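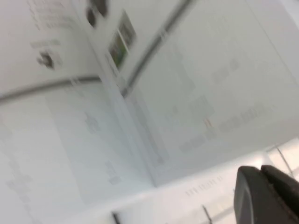

Web Privacy and Browser Design
Course notes, unit 3: Cookies, storage and tracking
Instructor: Qistina Siregar
Revised May 12, 2018

3.1 Terms

A first-party cookie is set by the site shown in the address bar. A third-party cookie is set by any other domain that supplies content to the page, such as an ad server or a comment box. The cookie format is the same in both cases. What differs is the context in which the browser sends it back.

A session cookie has no expiration date and is dropped when the browser closes, unless the browser is set to restore tabs. A persistent cookie carries an Expires or Max-Age value. If both are present, Max-Age wins.

Tracking, in this course, means linking visits to unrelated sites to one browser or one person. Counting visits within one site is called measurement. Some authors use the first word for both, so check the definition when you read outside the course.

3.2 How a third-party cookie links visits

Suppose a news site and a shoe store both load a script from the ad network Plondlow. On the first visit to the news site, the browser requests the script and Plondlow returns it with a cookie containing a random ID. Later the shoe store page requests the same script. The browser attaches the cookie, and in most cases a Referer header with the address of the page. Plondlow now has two page addresses under one ID.

Note that neither site has read the other's cookies. The same-origin policy is intact throughout. Students often lose points on this.

3.3 Browser controls

Blocking all third-party cookies stops the exchange in 3.2 but can break embedded logins and payment forms. Blocking by list leaves most embeds working and depends on the quality of the list. Partitioning keeps a separate cookie jar for each top-level site, so the script still gets a cookie but a different one on each site.

Private windows start with an empty jar and discard it on closing. They do not hide the IP address, and they do not affect what a site records on its own server — a point that surveys of users show is widely misunderstood.

The Do Not Track header is a request. A server may ignore it.

3.4 Identification without cookies

Fingerprinting combines values the browser gives out freely: screen size, time zone, fonts, graphics output. Any one of these is shared by many users. The combination may be rare. Clearing storage has no effect on it.

Worked case. The lab data set for the test site Fakwood holds 765 browser records. Sorting by time zone alone leaves 90 records in the target group. Adding screen size and font list leaves 3. Express each step in bits before the lab — use log base 2 of the ratio, and keep two decimal places.

3.5 Reading and lab

Read the cookie section of the reader up to the part on SameSite. Lab reports are graded out of 100 and are submitted through Rurnia as a single PDF. Include the request headers as text.

Unit 4 covers permissions and starts in July.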